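Multano Demonstration Cell – two-arm teaching station

Sold in Canada by Josirora. Page revised 27 Sep 2025.

What you get
Two arms on pedestals, a gripper on each, two teach pendants and a papered table taped into a grid. The wrist cameras see the table from close range, and the fixed cameras take in the rest. Kitchen items are stocked separately, and you could buy most of them at any housewares store.

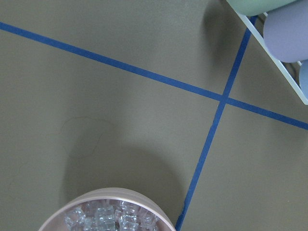 What it's for
Recording people steering the arms through table-setting and tidying, so a policy can be trained on the recordings. The grid is there so that cups, bowls and boards can be put back in a different cell between takes. We'd call that modest variety. One brown table under one set of lights is still one table.
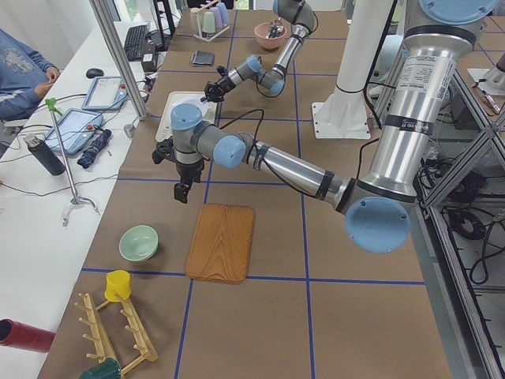

Equipment Notes, Issue 34

The starter set holds 3,752 episodes. Multano's brochure calls this "household-ready", and we've asked them to drop the phrase. A fair share of the takes are near-copies, and the failed grasps were trimmed before we saw the set. We'd have kept them. The Gurkov labelling tool does let you restore trimmed takes, if the station saved them in the first place – check that setting in January, when the licence renews.

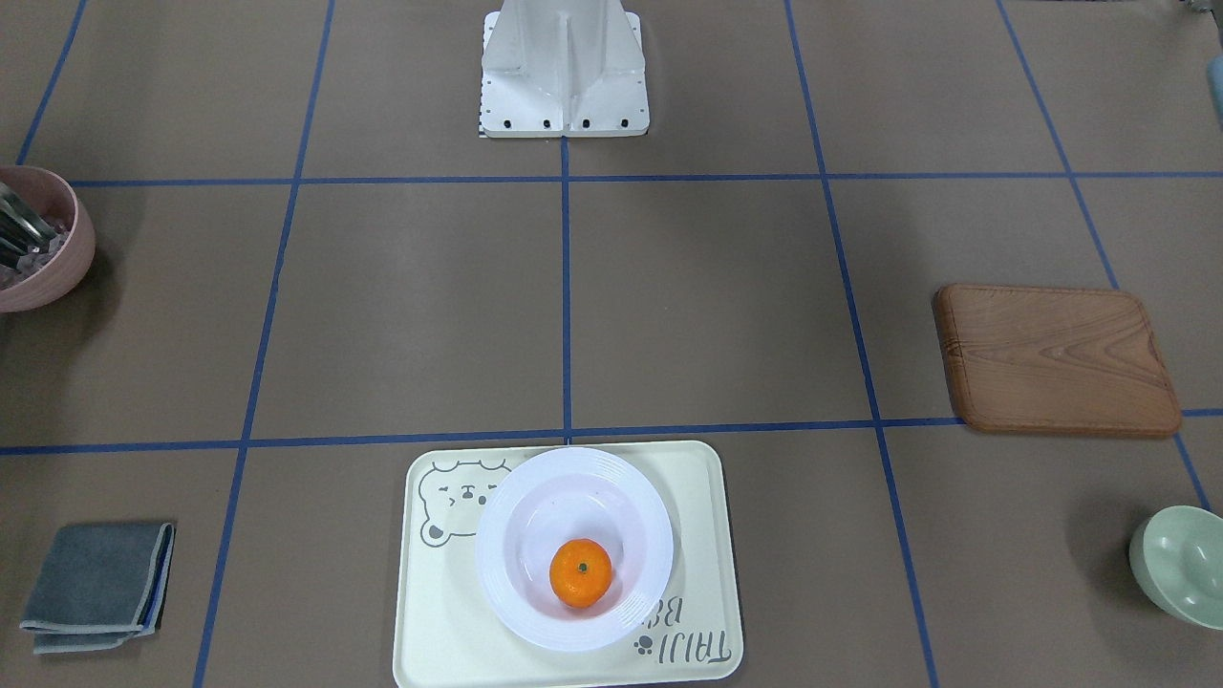 Can I train on the starter set alone?
You can, and it will probably do well on this table and poorly on yours. Budget for your own recording time.

The Chan gripper pads wear at the tips, and a set recorded on worn pads doesn't mix well with one recorded on fresh ones. Log every change of pads with the episode number,
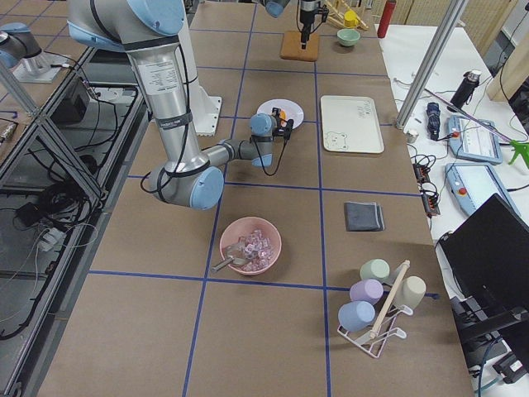
and keep the old pair in a labelled bag until the batch has been checked. Replacement pads ship in packs of two. Colour is grey only.

Warranty: 2 years on the arms, none on the data.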